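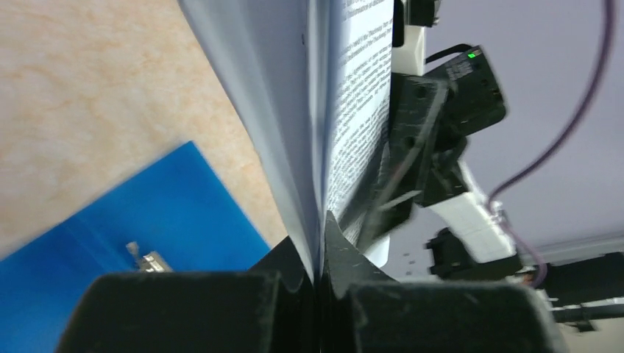 Two black fingers hold a stack of paper at its lower end.

How do you take care of a robot hand?

Your own hand has five fingers. The hand of a robot often has only 2. We call such a hand a gripper, because it grips things. In the workshop of Motine, in the town of Flaltetdale, there is a robot arm with a gripper like this, and every morning somebody must look after it before it starts to work.

Why is paper difficult?

A wooden block is easy to hold. It is hard and it does not change its shape. Paper is another story. The sheets bend, they spread like a fan, and they like to slide one over the other. If the fingers press too little, the inside pages fall out. If they press too much, the pages get a fold that never goes away. So the people must find the right squeeze, and they must check it again when the fingers get old.

The morning check

First, the arm is switched off. This is the most important rule, and it is also for grown-ups!

Then the fingers are cleaned with a soft cloth. Paper leaves a fine dust, and dust makes fingers slippery. You know this if you ever tried to open a jar with flour on your hands.

Next come the screws. There are 9 on the list for this gripper, and each one gets a small turn with the screwdriver to feel if it is tight. A robot shakes a little when it moves, and a screw can slowly come out by itself.

After this, the cables. They need enough room to bend when the arm bends, but they should not hang so low that they catch on something.

The eye of the robot

The black box with the green light, close to the arm, is a camera. Its glass must be clean too. If somebody bumps the camera and it turns even a little, the robot can reach for the wrong place. Then it has to be set again.

When do fingers need a rest?

At Motine the fingers are taken off and looked at closely after 2,000 grips. Scratches are normal. A crack is not, and a finger with a crack is changed for a new one. The change takes 40 minutes, and most of this time is for testing.

Try it at home

Take an old magazine and lift it with only your thumb and one finger. Hold it near the corner, then in the middle of the side. Where do you need to squeeze more?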